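4.2 Sorting small items into a tray

The Zulteck hand-held pair records a two-handed task in the home. Read section 4.1 (pairing and charging) first.

1. Lay the items on a bed or other soft, level surface. Hair ties, bracelets and clips all suit the standard pads.

2. Place a shallow tray or box lid within reach of both grippers. A plain interior gives the clearest recording.

3. Hold one gripper in each hand and start the session from the Trekent app. Wait for the tone.

4. Close the jaws on one coil of a spiral tie, lift it clear of the sheet, then move over the tray -- do not drag it across. 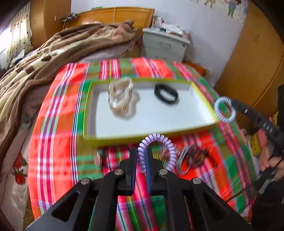 Visitación Villanueva adds that on firmware 111 she had to squeeze the trigger fully before a soft coil would register as a grip, and that a half squeeze saved the item as missed. The setting is under Grip, Light Items.

5. Open the jaws over the tray and wait for the item to drop. If a coil stays looped over the jaws, tilt the gripper forwards and shake once.

Caution: keep cables to the outside of both wrists. A cable lying across the jaws can be pinched.

4.3 Resetting between runs

Take everything out of the tray and spread the items in front of it, leaving gaps where you can.

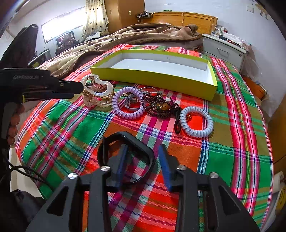
Reading time: 3 minutes

Thin bands are best picked up with the tips of the pads. Beads and chains tend to slide, so lift them last.

Note: a session stops by itself after 100 grips. Error 1452 means the two grippers have lost step; hold both still until the tone sounds again. If it comes back, contact Pirkberg support.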